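暮らしの手引き > 台所と食卓 > 保存食 > 梅シロップではないほうのシロップ

洋梨のシロップ煮を、煮崩さずに作る手順

洋梨という果物は、十日ほど石のように硬く、そのあと半日だけ食べごろで、翌朝には茶色い。この半日に家にいられる人は生のまま食べればよい。残りの人のために、硬いうちに煮てしまうやり方を書いておく。

私がこれを覚えたのはフルホルムに住んでいたころで、階下のグウェンドリン・ブラックウッドさんが毎年袋いっぱいの洋梨をくれた。親切な人だったが、こちらの冷蔵庫の大きさには関心がなかった。最初の年は半分をジャムにし、残り半分はジャムになり損ねた何かにした。以下は三年目に落ち着いた分量である。

用意するもの

・硬めの洋梨 8個
・水 1リットル
・グラニュー糖 350グラム
・レモン 1個
・バニラのさや 半分(値段を見てやめてもよい)
・広口の耐熱瓶、ふた付き
・直径の合うクッキングシート

洋梨は指で押してもへこまないものを選ぶ。首のつけ根がわずかに柔らかいくらいまでなら使える。香りが部屋に満ちているようなら、もう煮る段階ではない。座って食べること。

1 瓶を煮沸する

鍋の底に布巾を敷き、瓶を入れ、水をかぶるまで注いでから火にかける。沸騰したら15分。湯が沸いてから冷たい瓶を入れると割れる。割れた瓶の片づけは本稿の範囲外とする。ふたは最後の一分だけくぐらせれば足りる。取り出したら清潔な布の上に伏せておく。

2 皮をむく

軸は残す。仕上がりが立派に見えるからで、味には何の関係もない。皮は上から下へ、縦に長くむく。りんごのようにぐるぐる回すと、首のくびれで必ず刃が滑る。むいた端から、レモン半分を搾った水に沈めていく。

芯は底のほうから小さなスプーンでえぐる。専用のくり抜き器も売っていて、うちにもアバナシーという店で買ったのがあるのだが、使うのは年に一度で、その一度のときに見つからない。

3 シロップを作る

水と砂糖を鍋に入れ、砂糖が溶けるまで中火。溶けたらレモンの残り半分の汁と、薄くむいた皮をひと切れ加える。白い部分が付いていると苦くなる。バニラを使う人はここでさやを裂いて入れる。

砂糖を減らしたいという相談をよく受ける。250グラムまでなら形は保てるが、日持ちが悪くなるので三日で食べきること。それより減らしたものは、私の分類では温かい洋梨と呼ぶ。

4 煮る

洋梨を寝かせて入れ、シートを落としぶた代わりにかぶせる。火は、表面がかすかに震えるくらい。ぐらぐら煮れば早く終わるが、終わるのは洋梨のほうである。途中で一度だけ、箸ではなくスプーンを使って上下を返す。

時間は硬さによって20分から40分。竹串を首の太いところに刺し、少し抵抗があって、そのあとすっと入れば火を止める。抵抗がまったくない場合は、フォークでつぶしてヨーグルトにかけ、初めからそのつもりだった顔をする。

5 冷ます

鍋に入れたまま冷ます。味が入るのはこの時間なので、急いで皿に取っても得はない。土曜の夕方に煮て、翌日の昼に食べるのが私の定番だ。瓶に詰めるなら、シロップをもう一度沸かし、熱いうちに実がすっかり隠れるまで注ぐ。冷めたら冷蔵庫へ。表面から出た部分は色が変わるので、浮いてくる実にはシートを小さく切って載せておく。

冷蔵で7日。それ以上置くつもりなら、小分けにして冷凍したほうが気が楽だ。常温保存はこの砂糖の量では勧めない。

盛りつけ

器は浅く、縁のあるものがいい。深い鉢だと洋梨が沈んで、遠慮しているように見える。シロップは別鍋で半量まで煮詰め、食べる直前にかける。バニラアイスを添えると客は喜び、煮るのにかけた時間の話はあまり聞いてくれなくなる。 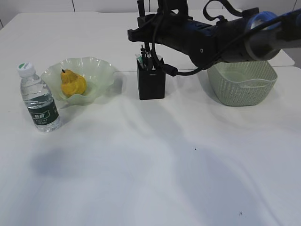 缶詰の洋梨でも作れますか。

缶詰はすでに火が通っているので、煮る必要はありません。缶の汁を半量まで煮詰め、レモン汁を小さじ一杯足し、火を止めてから実を戻して一晩置いてください。

余ったシロップの使い道

捨てる人がいると聞いて驚いた。炭酸水で四倍に割れば飲み物になるし、紅茶に入れてもいい。サウサン・スフェイルさんはカルダモンを二粒足して煮詰め、パンケーキにかけるそうで、試したら私の本体よりおいしかった。製氷皿で凍らせておくと、少しずつ使えて便利だ。霜の下から何か分からない茶色い氷として発見されないよう、日付と名前を書いておく。

赤ワインで煮る場合は、水の半分をワインに替え、砂糖はそのまま。色をきれいに付けたければ、冷めてから一度、実の向きを変える。まな板に付いた色は落ちにくいので、切るときは古いほうを使うこと。

最近の記事
・硬いアボカドとの付き合い方
・瓶のふたが開かないときに試す順番
・4月の台所:甘夏の皮を捨てる前に
・落としぶたは本当に要るのか
・冷凍庫の整理、三度目の挑戦

お問い合わせ | このサイトについて | © 暮らしの手引き | ページの先頭へ戻る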